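Keeping a small pantry in order
by Lăcrămioara Barbu

When we moved to Ivdale, our kitchen had one narrow pantry with three shelves and no light. I made many mistakes with it in the first winter, and I write here the things which help me now.

First, take everything out one time before you buy any container. I bought eight glass jars and later I saw that only two of them could stand under the middle shelf. Measure the height between the shelves and write it on a paper that you keep in your wallet.

Flour and rice I keep in closed jars, and on the lid I put a piece of painter's tape with the month. If it says April, I know it was opened in April. The tape comes off easily and leaves no glue. Do not write on the jar itself, it is difficult to wash away.

Onions and potatoes should not live together. My potatoes are on the floor of the pantry in a paper bag with the top open, and the onions hang on a hook behind the door. Since I do this, the potatoes stay firm almost three weeks.

For oil, put a small plate under the bottle. A ring of oil on a painted shelf is very hard to clean. If you already have it, rub it with baking soda and a little warm water, wait seven minutes, and wipe with a soft cloth.

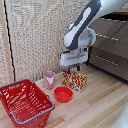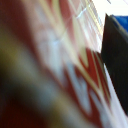
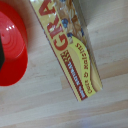
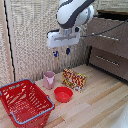 Snacks were the most difficult shelf in my pantry, and my son Radu was the main reason. He opened a new package before the old one was finished, and then all of them became soft. Now the open package stands in front and the closed ones wait behind it. Small things that have lost their box go to a bowl, and I recommend a shallow one like the red plastic bowl, where it is easy to see what is inside. A deep basket hides the last bar at the bottom until it is too old to eat. Wash the bowl with dish soap when you change what is in it, and dry it well before you fill it again.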